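Home | Projects | Reports | Archive | Contact

Effect of Storage Humidity on the Curl of Uncoated Paper
Student project report, Materials and Processes course
Thursday, June 4, 2020

1. Background

Paper takes up water from the air and gives it back when the air dries out. The fibers swell mostly across their width and very little along their length. In machine-made paper most of the fibers lie in the direction the web was traveling, so a sheet grows more in the cross direction than in the machine direction. If the two faces of the sheet do not grow by the same amount, the sheet curls.

The print shop at Dirnlow keeps its stock on open shelving next to an outside door. Sheets from the top of an opened pack often feed badly, and the usual remedy has been to throw away the first part of the pack. This project was set up to find out whether the curl comes from the storage conditions or from the paper itself, and whether a simple change in storage would reduce the waste.

2. Materials

Two papers were tested, both uncoated and both sold for office use. They are called Paper A and Paper B in this report. Paper A was supplied by Emport and Paper B by Jaramillo. The two papers have the same nominal weight. All test sheets were taken from the middle of sealed packs, and the wire side was marked in pencil at one corner before any sheet was exposed to room air.

Grain direction was confirmed with the strip test. One strip was cut in each direction, the strips were held together at one end, and the one that drooped more was taken as the cross-direction strip. Both papers were long grain.

3. Method

Each paper was stored under 3 conditions: dry (sealed box with silica gel), room (open shelf), and damp (sealed box with a saturated salt solution in a tray below the sheets). Sodium chloride was used for the salt solution because it holds a steady humidity over the normal range of room temperatures. A small hygrometer was placed in each box and on the shelf.

Sheets were hung by one short edge from a rack so that air could reach both faces. After conditioning, each sheet was laid on a flat table with the concave side up. The height of each corner above the table was read with a steel rule, and the four readings were averaged.
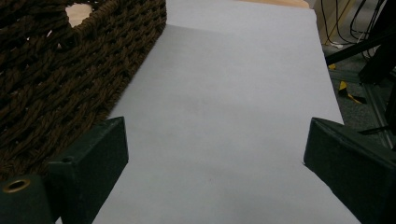 Readings were taken promptly, as a thin sheet begins to respond to the surrounding air as soon as it leaves the box. When a corner had been bent in handling, the sheet was rejected and replaced with one from the same condition. The direction of curl was recorded along with its height, using the pencil mark to tell the wire side from the felt side.

4. Results

Paper A stayed close to flat in the dry and room conditions and curled toward the wire side in the damp condition. Paper B curled in all conditions. Its curl was smallest on the open shelf and largest in the dry box, where some sheets began to roll into a tube. In every case the axis of the curl was parallel to the machine direction, as the fiber swelling model predicts.

Sheets returned from the damp box to the shelf did not go back fully to their starting shape. Part of the curl remained after the hygrometer and the sheet weight had both settled. This is consistent with the release of drying stresses locked in when the paper was made.

5. Sources of error

The shelf humidity was not controlled and drifted during the day. Corner height is also a crude measure, since a sheet with a tight curl on one edge can give the same average as a sheet with a gentle curl over its full width. A template of known arcs would be better. The rule could not be read closely enough to separate small differences between nearly flat sheets.

6. Recommendations

Opened packs should be rewrapped in the original moisture-barrier wrapper and moved away from the outside door. New packs should stand unopened in the shop overnight before use. A trial with a run of 1,000 sheets is planned for July, using the Akelero feeder and counting misfeeds directly.

Filed under: Coursework, Paper and Print, Lab Reports

Related reports
Drying Time of Water-Based Inks on Recycled Stock
Fold Strength With and Against the Grain
A Low-Cost Humidity Box for Classroom Use
Comparing Starch and PVA Adhesives in Case Binding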